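Visit report: Jarnholm hand-held gripper kit, Talbridge

Posted in September

I spent most of a day at Jarnholm's place in Talbridge looking at the hand-held gripper kit they sell under the name Lostier. Our group at Hennessy has been collecting demonstrations with a teleoperated arm for two years, and we wanted to know if a kit like this could replace part of that work. I went with a list of questions and came back with answers to most of them.

The building is on the edge of town, past the bus garage. Parking is free but the visitor spaces are at the far end. Sign-in took longer than it should have because the badge printer was out of labels. Coffee was good.

Finbarr Moynihan runs the product side and stayed with me until lunch. He skipped the slide deck, which I appreciated, and put a kit on the table. You get the hand-held tool with its two fingers, a camera that sits behind them, a charger, spare pads and a padded case. The operator holds the tool, does a household task with it, and the camera records the fingers and whatever is in front of them. The same finger design bolts onto a robot arm, so the view during training and the view at run time are close to the same. We knew that part already. What we wanted to see was how it holds up away from a clean bench.

Jarnholm sends kits out to people's homes and to student rooms. Moynihan pulled up recordings from several of these and let me pick which ones to look at. I went for the small rooms with a lot on the desk, because that is where our own arm gives us the most trouble. We can't get it through the door of half the places we would like to record in.

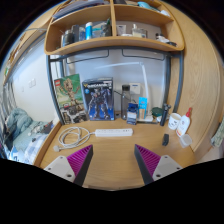

The lens is very wide, and straight edges bend a good deal toward the sides. Their software comes with a calibration file for each unit, and you can export the footage corrected or as recorded. I asked for both. The corrected version loses some of the outer area, and I would probably train on the original.

The pads are the part I liked best. They are ribbed and soft enough to give under a fingernail, and they pull off without tools. Moynihan says a pair lasts 40 hours of recording before the ribs start to round over. I can't confirm that from one visit. A replacement set is cheap, but it has to come from Jarnholm, and when I asked about lead time the answer was 7 working days.

I used the tool myself for a good part of the morning. The trigger has a long pull and I found it tiring. After I had moved a mug, a phone charger and a bag of rice back and forth for a while, my forearm knew about it. Moynihan said they have heard this from others and are testing a lighter spring. No date for that.

Thin cables are hard. I tried to pick up a charging lead lying flat on a table and missed it more often than I got it. Boxes were easy as long as the fingers opened wide enough. Bottles were fine by the cap and less fine around the body.

Lunch was in the canteen next door. I had the soup.

In the afternoon I sat with two of the support people and went through the upload process. Recordings go onto a card in the tool and are copied over by cable. There is no wireless option. Files are checked for dropped frames and lost tracking when they arrive, and the operator gets a list of the ones to redo. The list I saw was readable and gave a reason for each rejection. Blank walls and low light were the usual ones.

Privacy came up, and I think it needs more work. Recording in a bedroom or kitchen picks up everything on the shelves. Jarnholm blurs faces and screens by default. Labels, mail and prescription bottles are left to the customer. For us that would mean a manual pass before anything is shared, and I would want that time included in any comparison of cost.

Pricing is by kit, with support for 6 months. After that you pay by the quarter. The smallest order is 2 kits. I have the quote and will circulate it separately.

My recommendation is to take the smallest order and run it beside the arm on the tidying tasks only. I would leave cable handling out of the trial. We should ask for the lighter spring if it is ready by then, and order extra pads with the kits.

Still open: if the calibration file survives a drop, and who pays when it doesn't. Moynihan has promised a written answer on both.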